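Kunon to sell refillable face powder at Okafor shops starting in September

Cosmetics maker Kunon will begin selling its pressed face powder in refillable compacts this September, the company said in a notice to retailers. The first stores to carry the new line will be the Okafor beauty shops, beginning with the branch on the main street in Wevatcombe.

The powder comes in 48 shades, the same number Kunon sells now. Customers will buy the compact once and then replace the pan of powder inside when it runs out. The pans are held by a magnet and can be changed by hand, without glue or tools.

Kunon's current compacts are glued shut around the powder and have to be thrown away when empty. The company has sold them in that form since it started making powder at its plant in Zandholm, where all of its pressed products are made.

A refill pan will cost less than a full compact, Kunon said, but the final price will be set by each store. Okafor has not yet published its prices. The chain said they would be posted on its website before the compacts go on sale, along with a list of the branches that will have the full range.

Smaller branches will start with the 16 best-selling shades and order the others on request. Orders placed before noon will normally arrive at the shop within three working days. There is no extra charge for a shade that has to be ordered.

Shade names stay, numbers change

Shoppers who already use Kunon powder will see one change on the label. The old two-digit shade numbers are being dropped in favor of a letter and a number. The letter stands for the undertone (C for cool, N for neutral and W for warm) and the number for how light or deep the shade is, with 1 the lightest.

The shade names are not changing, and Kunon said the powder in each one will match the powder sold under the same name today. A conversion chart will hang beside the display in every Okafor shop. It will also be printed on a card inside the box of each new compact for the first year.

The change follows complaints that the old numbers made no sense. They were given out in the order the shades were added to the range, so that two neighboring numbers could be a very pale pink beige and a deep golden brown. Customers buying online were the most likely to end up with the wrong one, according to the notice, and returns of powder through the company's web store were higher than for any of its other products.

Test in Wevatcombe

The refill system was tried out in Wevatcombe over the winter. Kunon gave 300 customers of the Okafor shop there a compact and two pans in their usual shade and asked them to come back when the first pan was used up. Of those, 262 returned and filled out a questionnaire.

Most of the answers were favorable, though there were two common complaints. The first was that the pan was hard to lift out, especially for people with short nails. The second was that loose powder collected in the hinge and made the lid stiff.

Kunon has changed the compact in response. A small hole has been added to the base so that the pan can be pushed up from underneath with the end of a hairpin or an orange stick. The hinge has been moved farther from the powder, which makes the new compact slightly wider than the one used in the test. People who took part can trade in their test compact for the new version at the Wevatcombe shop through the end of the year. They don't need a receipt.

There were also a few reports of pans that arrived cracked. Pressed powder breaks easily when it is dropped, and a pan sold alone has less around it than one inside a closed compact. The refills will now be sold in a molded paper tray with a lid. Okafor said its shops would replace any pan that is found broken when the tray is first opened at the counter, and it is asking customers to check before leaving the store.

No change to the formula

Kunon said it had considered changing the powder at the same time and decided against it. The ingredient list on the refills is the same as on the current compacts. The powder contains talc and has no added fragrance. A talc-free version has been under development at the Zandholm plant for some time, but the company gave no date for it and said it would be sold as a separate product.

The finish is also unchanged. Kunon sells the powder in a matte finish only. A satin finish was offered for two seasons several years ago and then withdrawn, and customers still write in to ask for it -- the company said it had no plans to bring it back.

Each pan holds nine grams of powder, one gram less than the present compact. Kunon said the difference is due to the metal pan, which has thicker walls than the plastic well it replaces. The weight is printed on the front of the tray.

Cleaning the compact

The instructions that come with the product advise wiping out the base each time the pan is changed. A dry cloth or a cotton pad is enough in most cases. For the mirror, Kunon recommends a cloth that is slightly damp. The base should be completely dry before a new pan goes in, since moisture can get under the powder and cause it to lift.

The puff should be washed more often than the pan is changed. The leaflet suggests once a week for people who use powder daily, with mild soap and lukewarm water, and letting it dry flat overnight. Replacement puffs will be sold in pairs.

The symbol for shelf life after opening will be printed on the underside of each pan as well as on the tray. It had been on the outer box only, which many customers throw away on the day they buy the product. The powder should be used within 24 months of opening.

Old compacts

Okafor will take back empty Kunon compacts of the old type at all of its shops. There will be a collection box at the register. Customers who bring in an empty compact will get a discount on their first refillable one, limited to one per person. Compacts from other brands will not be accepted, and neither will lipsticks, mascara tubes or glass bottles.

The collected compacts will be sent to Zandholm, where the mirrors are removed and the plastic is sorted. Kunon said the metal pans can already be put out with household metal in many towns, once the last of the powder has been wiped away. It suggested that customers check the local rules first, as very small metal items are turned away in some places.

The remaining stock of the old compacts will be sold off at a reduced price while it lasts. Some shades are already hard to find. Okafor said its warehouse had stopped reordering them in the spring, and that shops would not be able to hold individual compacts for customers during the sale.

Shade matching by appointment

For the first weeks, the Wevatcombe shop will offer free shade matching at the counter. Each session lasts 45 minutes and has to be booked ahead, either in the shop or by phone. Customers are asked to come without foundation or powder on, or to allow time to take it off when they arrive. Matching is done near the front window in daylight, so the last appointment is at 4 p.m.

There is no obligation to buy. At the end, customers get a card with their shade name and its new letter and number, and a sample in a small envelope. Sampling will use disposable applicators.

Other Okafor branches will offer the same service without an appointment when staff are free. The chain said it would decide after the first month whether to extend the booking system to its other shops.

Blush could follow

Kunon plans to move its blush to the same system next year if the powder sells well. The blush pans are smaller, and the company is still working out whether to make a second, smaller compact or a divided one that could hold two pans side by side. Bronzer would come after that. Eye shadow is not part of the plan for now, as Kunon's shadows are sold in sets of four and few people finish all four colors at the same time.

The compact itself will be sold in black and in dark green. It will come with a mirror, a puff and one pan. Empty compacts without powder will be available too, for people who want to keep one at home and one in a bag, but only at the Wevatcombe shop and through Kunon's web store.

Online orders open at 9 a.m. on the day the compacts reach the shops.

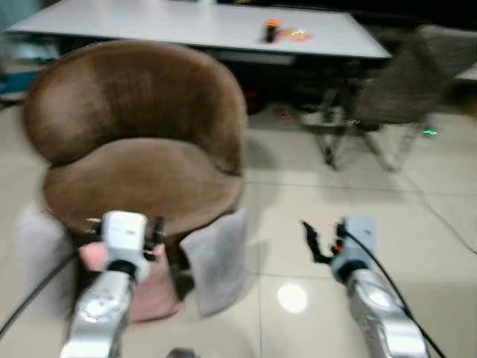 A brown tub chair with pink and gray cushions.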